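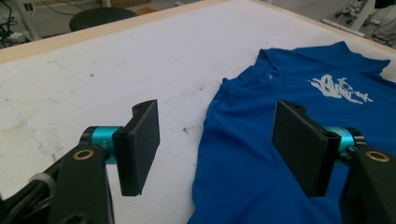 青いTシャツ。持っていく組、当確。

2004年4月29日

荷造りの話を書く。出発は6月なのでまだ先。先なのに毎晩やってる。部屋がひどい。

前回の旅行で懲りたので、今回は鞄ひとつ、機内持ち込みだけで行くことにした。期間は二週間ちょっと。行き先は前にも書いたLebrun。海沿いの小さい町で、駅からの坂がとにかく長い。石畳。前回あそこをキャスター付きのでかいスーツケースで登って、途中で車輪がひとつもげた。もげた車輪がころころ坂を下りていって、下のパン屋の前で止まった。拾いに行った。また登った。あれをもう一回やるくらいなら同じ服を三日着る。

で、鞄。Garskaの35リットルの型にした。色は黒と緑で迷って緑。黒は店にあったけど緑は取り寄せで、十日かかるといわれて四日で来た。早いぶんには文句ない。軽い。口が大きく開く。ただしポケットがやたら多くて、これは慣れが要りそう。昨日家の鍵をどこかのポケットに入れて、出てくるまでに結構かかった。旅先でパスポートでこれをやったら泣く。ポケットごとに何を入れるか決めて紙に書いた。書いた紙をどのポケットに入れるかは未定。

服。

服が一番もめる。自分ひとりでもめてる。前回の持ち物リストが手帳に残っていたので見てみたら、シャツ類がずらっと並んでいて、その横に帰ってから自分でつけた×印。着なかったものの印。半分以上×。とくに「ちゃんとした白シャツ」、これに×が二重についてる。よっぽど腹が立ったらしい。ちゃんとした場所なんか行かなかった。毎晩おなじ食堂で豆の煮たのを食べてた。

今回の方針。
- Tシャツは四枚まで
- 長袖一枚、あと薄い上着
- ズボンは履いてくのと、もう一本
- 下着と靴下は四日分で、あとは洗う
- 「念のため」で入れるのは一個だけ

最後のがきつい。念のための候補が山ほどある。水着、折り畳み傘、懐中電灯、裁縫セット、文庫本のよび、なぜか笛。笛はたぶん要らない。でも山で遭難した人の話をこないだテレビで見てしまったので笛が頭から離れない。海の町に行くんだけど。

Tシャツは青のがまず決まり。あとは灰色、それと白にするか紺にするか。白は汚れが目立つし、紺は暑い。四枚目は寝間着を兼ねるのでよれよれのやつでいい。よれよれなら在庫は豊富。

畳むか丸めるか問題もある。ずっと畳む派だったけど、丸めるほうが入るという話をあちこちの掲示板で読んで、試した。結果、Tシャツは丸める、ズボンは畳む、上着は着ていく、で落ち着いた。Tシャツの丸め方、最初は脇から三つに折ってから裾からくるくるやってたんだけど、裾を先に少し裏返しておいて最後にそこへ押し込むと、ほどけない筒になる。これは覚えるとちょっと楽しい。楽しくなってタオルまで全部やった。普段使いのタオルなので風呂場でまた全部ほどいた。

圧縮袋も一回買った。Mimarで二枚組のやつ、350円。Mimarは駅の裏の日用品の店で、安いけど当たり外れがある。圧縮袋は外れ。手で押して空気を抜くと確かにぺたんこになって、おお、と思って寝て、朝起きたらふっくら戻ってた。二枚とも。しかも圧縮すると服がかちかちの板みたいになって、鞄の丸いとこに沿わない。やめた。袋は冬の毛布に使うつもりだったけど、戻るんだから毛布も無理だな。

洗濯。ここがこの計画の肝なので真面目にやってる。

前に泊まった宿には洗濯機がなくて、町のコインランドリーは坂の下。坂の下に行くと坂を登らないといけない。なので部屋の洗面台で手洗いにする。洗剤はJolowの固形のやつ。石鹸みたいな形で、液体じゃないから漏れないし機内にもそのまま持って入れる。靴下で練習した。ちゃんと落ちる。匂いは好き嫌いありそう、レモンといえばレモン、床磨きといえば床磨き。半分に切って持っていく。包丁で切ったら粉々のかけらがたくさん出て台所がレモンになった。糸で切ればよかったのかも。

乾かすほうが問題。試しに夜の十時に洗って、手でしぼって、バスタオルでぐるぐる巻いて上から踏む。それから干す。朝七時に見ると、綿のTシャツは脇と襟がまだしっとり。化繊のは完全に乾いてる。靴下は厚みしだい。ということは厚い綿を減らしたほうがいいわけで、灰色のが危うくなってきた。あれ気に入ってるのに。向こうの6月は乾燥してるから平気かもしれない。平気じゃなかったら湿った襟で朝ごはんを食べることになる。まあ食べるけど。

ロープもいるな。前回は椅子の背もたれにかけて、椅子のニスが色移りした。Mimarの隣の荒物屋に細い紐があったのを思い出した。明日行く。いや明日は休みか。明後日。

本は二冊まで。これも苦しい。前回は五冊持って行って一冊半しか読んでない。残りはただの重し。それなのに今も机に六冊積んである。どういうことだ。長いのを一冊と、どこからでも読めるのを一冊、という組み合わせがいいと思う。長いのは読みかけのミステリーが133ページまで来ていて、ここで止めておけば行きの飛行機で続きが読める。止めておけるかどうかが怪しい。昨日の夜も危なかった。今ちょうど執事がうそをついた所。

カメラは去年買ったデジカメで、フィルムを持たなくていいのが本当に助かる。前はフィルムだけで靴一足分くらい場所をとってた。そのかわり充電器というものが加わった。それと変換プラグ。電話は向こうで使えないから置いていく。目覚ましは腕時計のアラームで、あの音で起きられるかテスト中。今のところ二勝一敗。MDは迷ったけど置いてく。ディスクを選び始めたら絶対終わらないので。

で、昨日とりあえず全部詰めて重さを測った。自分が抱えて体重計に乗って、あとで引き算するやり方。体重は書きません。鞄は7.9キロ。航空会社の上限が8キロなので、100グラムの余裕。100グラムて。絵葉書も買えない。帰りに例の瓶詰めのオリーブを買うつもりなのに。

削れるものを出してみた。シャンプーは小さい瓶に移しかえる。ガイドブックはLebrunのところだけ破って持っていく、これは本に悪い気がして手が止まってる。コピーでいいのか。図書館に行けばコピー機がある。そうする。靴はサンダルを抜く。いやサンダルは要る。前回、宿のシャワーの床がすごく滑った。サンダルは残す。笛を抜く（笛は軽い）。

あと薬。腹の薬、頭痛薬、絆創膏。箱から出したらびっくりするほど小さくなった。箱がほとんど空気だった。説明書は一応切って一緒に入れた。老眼になったら読めないなこの字。

一回削ってまた測ったら7.5。おお。400グラムも減った。減ったらなんか入れたくなるのが人間で、気づいたら折り畳み傘が入ってた。念のため枠をここで使っていいのか。水着はどうする。海の町だぞ。水着は下着がわりになる、という説も掲示板で見た。それはどうなんだ。

宿の予約はFAXで送って、返事も来た。前と同じところで部屋番号は41。前回は隣の部屋で、窓の前に隣の家の壁があった。41は角なので海が見えるはず。見えるといいな。返事の紙に「朝食は八時から」と手書きで足してあって、前回も七時半に下りて行っては追い返されてたのを覚えられてたのかと思った。単なる親切かもしれない。

やること残り
- 紐
- コピー
- トラベラーズチェック、銀行
- 靴の中敷
- 灰色Tシャツの処遇
- 保険。空港で入ると高いらしい
- ベランダの鉢を誰に頼むか

鉢は今いちばん頭が痛い。二週間水なしはむり。ペットボトルを逆さに刺すやつを試してみたら半日で全部出た。土がびしょびしょ。穴が大きすぎた模様。針で開け直して今晩から再テスト。

明日早いので寝ます。続きは紐を買ってから。そういえば坂のパン屋、まだあるといいな。くるみの入った平たいのがおいしかった。車輪が止まった店。

追記：鍵がまた見つからない。緑の鞄のどこかにいる。

追記2：あった。左の内側の、その中のポケット。紙に書いた通りの場所だった。紙を見ればよかった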